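Proyecto final — Objetos con historia: cómo se inventaria una colección doméstica
Asignatura: Patrimonio y cultura material
Entrega: domingo, 16 de agosto de 2020

1. De qué va

La idea era sencilla. Coger una casa normal, una sala de estar, y tratarla como si fuera el almacén de un museo pequeño. Fichas, numeración, estado de conservación, todo. La colección la llamamos Fondo Leblanc, por el nombre de la calle. Queríamos saber si las normas de catalogación que vimos en clase sirven para cosas sin valor de mercado: recuerdos, adornos, maletines viejos, cajas heredadas.

Respuesta corta: sirven a medias.

2. Método

Trabajamos en 3 fases. Primero lista rápida, sin tocar nada. Luego ficha completa por pieza. Al final, entrevista a la familia sobre cada objeto (grabada y transcrita, va en el anexo 2). La ficha la sacamos del modelo del museo comarcal de Jirnport, quitando los campos que no tenían sentido, por ejemplo "excavación" o "donante".

Escala de conservación del 1 al 5. El 1 es ruina, el 5 como nuevo. Para las superficies gastadas nos costó mucho ponernos de acuerdo — un roce puede ser daño o puede ser uso, y el uso es justo lo que interesa aquí. 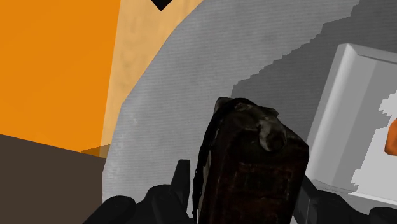 Al final decidimos separar dos campos: "desgaste por uso" y "deterioro". El primero no baja la nota. El segundo sí. Con este cambio las discusiones se redujeron bastante y repetimos las fichas que ya estaban hechas, hasta 4 por sesión, que es lento pero no daba para más.

La base de datos la montamos en Skullovix, versión gratuita. Problema: no deja campos de texto largos y las historias de la familia se cortaban. Las pasamos a un documento aparte y en la ficha pusimos solo el código.

3. Resultados

Lo que mejor funcionó fue la entrevista. Casi siempre la fecha que daba la familia no cuadraba con la del objeto. Una bandeja "de la bisabuela" llevaba un sello de los años setenta. No lo corregimos, anotamos las dos versiones.

Lo peor, las figuras decorativas. Sin firma, sin marca, de procedencia desconocida. El manual de Fetlow que usamos en clase las mete todas en "varios" y ya está, lo que nos parece un error porque son las piezas de las que más habla la gente. Propusimos una categoría propia, "figura de mesa", con campo obligatorio de ubicacion habitual.

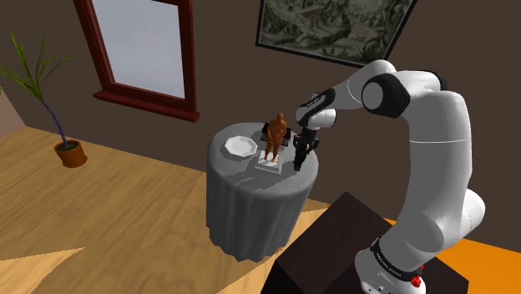 Fig. 2. Figura sobre mesa auxiliar redonda.

4. Pendiente

Falta revisar las medidas, hay fichas en cm y otras en mm. Falta también el consentimiento firmado para publicar las entrevistas. En noviembre queremos repetir el inventario en la misma sala y ver qué ha cambiado de sitio, si nos dejan. El anexo 1 (fichas) se entrega en papel, el 2 por correo.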